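Notebook, Ultham shop, 7/9/23
The gray bin: dust, clamps, what goes in it

Swept the bin again before lunch. By the middle of the afternoon there was powder on the floor of it, gray-white, same as in April. I still don't buy the idea that it comes in on the parts. We wiped every piece with a clean rag last time and the rags came away close to spotless, and the dust was back anyway. Clundham say their sheet metal doesn't shed. Fine, but they said that before anyone sent them a sample, and they still haven't asked for one.

My guess is the walls. Everything dropped in slides down the slope and rubs as it goes. That's a guess. To test it: tape a strip of brown paper down one wall, leave the others bare, run a normal day, compare. If the papered side is just as dusty at the bottom I'll drop the idea.

The two holes in the floor were supposed to let the fine stuff fall through. I have never seen any sign of this. The floor is flat down there, so powder has no reason to travel to a hole in a corner. Bits of wrapper could cover them too. Leave them open for now, but I'd like to hear from whoever wants more holes drilled what they think the present ones are doing.

White panel on the upper wall: filthy again, gray streaks running down it. Pralis cleaner took off some of it and left a smear. Dish soap did the same for less money. The label says good for 2,000 wipes, which I can't see how anyone would check. Not reordering.

Clamps. The orange-handled ones are still on the corner with the bracket between them. They went on as a stopgap. I've read the note that says they are "as good as bolts" and I don't agree — spring clamps creep, and I'd want to see a pencil line on the rim that hasn't moved after 12 days before I believed it. Pencil line goes on tonight. If it holds, I'll say so here.

Contents. The Georgiou list says mixed small objects, sizes varied, which could mean anything. The blue toy brick is the one piece I trust, because it has flat sides and studs and you can say which way up it is. The crumpled clear plastic is the opposite. It nearly disappears against the gray floor, and when I counted the pieces out by hand this morning I was 2 short, then found both under a wrapper. So any count that includes clear packaging is suspect, mine too. Suggest counting it separately, against a dark cloth.

Open:
— brown paper strip, left or right wall, doesn't matter which
— dust sample to Clundham whether they ask or not
— check pencil line
— dark cloth, the big one from the bench drawer
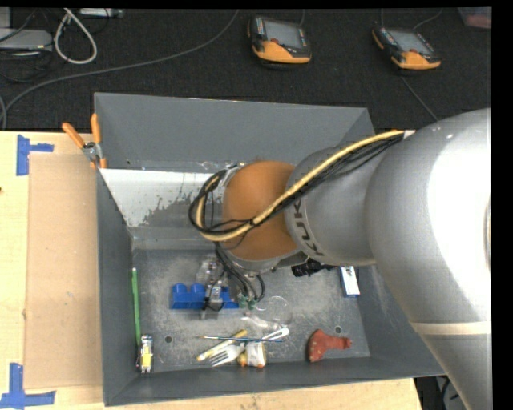 Montserrat Nieto
Workshop technician, Ultham

Added before locking up: pencil line is on. Paper strip will have to wait, we're out of tape.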